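# Ein Feiertag unter Matratzen: Tag der offenen Tür bei Gidier in Uneck

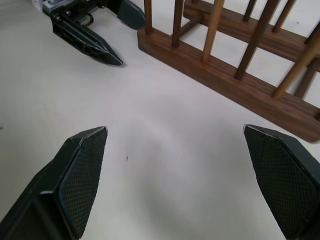 *Bei Gidier in Uneck: heller Grund, viel Platz.*

Donnerstag, 26. Mai 2022, Christi Himmelfahrt. Andere Leute ziehen mit dem Bollerwagen los, ich stehe auf einem Firmenparkplatz und lasse mir ein Papierarmband umlegen. Gidier macht Matratzen und lädt die Kundschaft zum Zuschauen ein. Meine alte hat seit Februar eine Kuhle, ich war also durchaus in Kauflaune. Das hat sich im Lauf des Tages gegeben.

Zuerst der Film. Er dauert gefühlt eine halbe Stunde und zeigt Schafe, einen Bergsee und eine Frau, die beim Aufwachen lächelt. Woher die Wolle kommt, sagt er nicht. Ich habe danach am Infostand gefragt und ein Faltblatt bekommen, in dem »aus ausgewählten Herkünften« steht. Das hätte ich auch über den Kaffee im Foyer schreiben können, der übrigens nichts kostete und genauso schmeckte.

Die Führung selbst war besser als erwartet, was vor allem an Naa Korletey lag. Sie leitet die Näherei und redet über Steppstiche, wie andere über Fußball reden. Warum eine Naht am Rand aufgeht, wie man den Bezug im Laden prüft (umdrehen, an der Ecke ziehen, auf die Stichlänge schauen), was ein Reißverschluss taugt, der nur über zwei Seiten läuft: nämlich wenig, wenn man den Bezug allein wieder draufbekommen will. Auf die Frage eines älteren Herrn, ob teure Matratzen denn länger halten, sagte sie: »Die Bezüge schon, meistens. Beim Kern müssen Sie den Vertrieb fragen.« Der Vertrieb stand daneben und lachte ein bisschen zu laut.

Vom Schäumen selbst bekamen wir nichts mit. Der Bereich war wegen des Feiertags geschlossen, so die Auskunft. Gerade darauf wäre ich neugierig gewesen, denn im Schaum steckt ja das ganze Geld. Stattdessen durften wir fertige Würfel drücken, einen weichen, einen mittleren und einen harten, und sollten den Unterschied »erspüren«. Dass der harte härter ist, habe ich erspürt. Zum Raumgewicht, der einzigen Angabe, mit der man zwei Schäume vergleichen kann, stand nichts dabei. Eine Besucherin hinter mir fragte danach und wurde auf den Ausstellungsraum vertröstet.

Der Ausstellungsraum heißt Jumport und liegt, wie es sich gehört, zwischen der Führung und dem Ausgang. Es gibt keinen anderen Weg hinaus. Dort wartet das Spitzenmodell Eshun, 2.359 Euro in 90 mal 200, »Feiertagspreis«. Fünf Liegezonen soll es haben. Ich habe mich daraufgelegt, auf den Rücken und auf die Seite, und hätte keine einzige davon benennen können. Der Berater meinte, das sei ein gutes Zeichen, gute Zonen merke man nicht. Gegen so ein Argument kommt man schwer an.

Neben dem Bett ein Aufsteller: »1.000 Nächte Garantie«. Das klingt nach sehr viel, bis man es in Jahre umrechnet, dann sind es nicht einmal drei. Im Kleingedruckten geht es um Kuhlen, und zwar erst ab einer bestimmten Tiefe, gemessen ohne Belastung, auf »geeignetem Lattenrost«. Was geeignet ist, entscheidet Gidier. Gidier verkauft auch Lattenroste.

Probeliegen fand ich ohnehin schwierig. Man liegt in Straßenkleidung unter Deckenstrahlern, zieht den Bauch ein und sagt nach kurzer Zeit »angenehm«, damit der nächste drankommt. Das Ehepaar auf dem Nachbarbett unterhielt sich leise darüber, ob man noch zum Spargelessen fahre. Sie haben dann unterschrieben. Vielleicht schlafen sie großartig.

Fürs Protokoll noch das Praktische:

- Anfahrt: Der Bus hält am Ortseingang von Uneck, danach läuft man an der Landstraße entlang, streckenweise ohne Gehweg.
- Essen: Bratwurst und Kartoffelsalat, beides ordentlich. Vegetarisch gab es den Kartoffelsalat.
- Kinder: Hüpfburg im Hof, lange Schlange.
- Führungen: Anmeldung am Eingang, die Gruppen sind zu groß. Wer hinten läuft, versteht in der Näherei kein Wort.

Würde ich noch einmal hinfahren? Für eine Stunde mit Frau Korletey jederzeit, gern auch gegen Eintritt. Eine Matratze habe ich nicht gekauft. Ich habe dem Berater meine Mailadresse dagelassen und um ein Datenblatt zum Eshun gebeten, mit Raumgewicht und Stauchhärte. Gekommen ist bisher der Newsletter.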